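SPEAKER NOTES
Open day at the Pasitz lab, Clirnham: what we saw and what it means for us
Talk for the Drendadley laundry staff meeting, June

Slide 1. Title
Wait for the late shift to sit down. Lights down at the back only, the front switch also kills the outlet for the projector.
Say who went: 6 of us, from sorting, pressing and maintenance.
Say up front that no purchase has been made. People will be asking.

Slide 2. At the lab
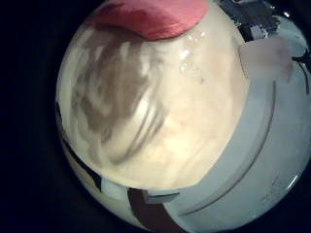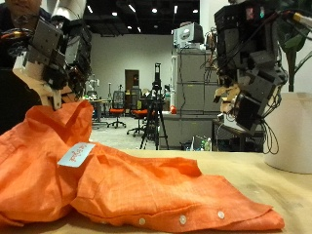
The first one comes from a camera on the hand. The second is the shirt on the table, with both arms over it.

Slide 3. Why we went
Pasitz holds an open day for trade visitors every June. We got the invitation through Văduva, the company that services our tunnel washer. Văduva wants to know if any of its customers would take part in a trial next year. They paid for the van. I want to say that openly so it doesn't come up later as a rumor.
The visit ran 2 hours. The first part was a talk in a meeting room, the rest was on the floor with the machines. Questions were allowed the whole time and our people used that.

Slide 4. What the machine is
Keep this short. Two arms, and a hand with several fingers on each. The fingers are light-colored plastic. The arms are mostly dark metal brackets and motors, with a lot of cable. Go back to slide 2 if anybody wants to look at the hands again.
It is a lab machine. There is no cover over most of the wiring. Maintenance asked about lint and got a straight answer, which was that lint has not been tested. In our building that matters more than anything else on this slide.
There are cameras at the hands. The engineer said an overhead camera loses the edge of a garment as soon as the arms come in over it, and the hand cameras are there to make up for that. The view from the hand is round and bent and takes some getting used to. Things close to the lens look huge.

Slide 5. What it is being taught
Picking up a garment from a heap, finding a collar or a shoulder, laying the garment flat. Folding comes after that. Pressing is not part of the project at all. Say this clearly and look at the pressing table when you say it.
The lab records every attempt. They had 388 recorded attempts on button-front shirts on the day we were there and want 1,000 before they change anything in the training. A failed attempt is kept along with the rest. Somebody at the lab marks each one afterward by hand, and they told us the marking takes longer than the attempts.

Slide 6. Why a shirt is hard
Most of the room knows this already, so go quickly.
A towel is a rectangle whichever way it lands. A shirt has sleeves that go inside the body, a placket that is stiffer than the rest, and buttons that catch. Linen and linen types hold whatever crease they were dropped in. A person gives it one shake and the job is half done. The machine doesn't shake. The arms are kept slow while there are visitors and staff close by, and a slow lift doesn't open a sleeve.
Bright colors are easier for the cameras than white on a pale table. We are mostly white. I asked about this and they said white is on the list for the fall.

Slide 7. What our people noticed
These are from the notes we made in the van going home. I have left them as they were written.

Sorting: It goes for the nearest fold every time. We go for the collar.
Sorting: Tags. Ours are heat sealed, but guest laundry has all kinds of tags and pins on it. Ask how it copes.
Pressing: Table is too low for a person to share with it.
Maintenance: Who carries spare fingers? How long to change one? (Answer from the lab: they print their own and keep a box of them. No time given for changing one.)
Maintenance: Cables hang where a sleeve could hook them. Would want them tied back before it came anywhere near our floor.
Sorting: Fine to stand next to. Quieter than the feeder.

Pause here. If the people who wrote these want to add something, let them.

Slide 8. What we were not shown
No wet linen. Everything was done with dry garments.
No full shift. The longest stretch of work we watched without a stop was short, and the stops were for resetting the garment on the table.
No price. Pasitz said there isn't one yet - the trial would be on loan, with Văduva doing the service calls.

Slide 9. What a trial here would look like
One machine, at the end of the guest laundry line where the old folding table stands. Shirts only. It would need its own circuit and a rail around it. Lab staff would come from Clirnham to run it, and we would supply the garments and one person from sorting to say what is acceptable and what isn't.
Nobody's hours change during the trial. Management has agreed to put that in writing before anything is signed. Read the sentence from the letter, don't paraphrase it. The letter is in the blue folder.
The earliest start is next spring.

Slide 10. What we need from you
A form is on the table by the door. It asks whether you are for the trial, against it, or want to see the machine first. If enough people tick the third box, Pasitz will take a second group from us, and Văduva will cover the van again.
Put questions on the back of the form. I'll send them on to the lab and post the answers by the time clock.

Questions
Likely ones: lint, hours, who is liable if a guest's shirt is torn. On the last one, the draft says Pasitz pays. It is a draft.
Stop in time for the night shift to clock in. Leave slide 2 up while people are filling in the form.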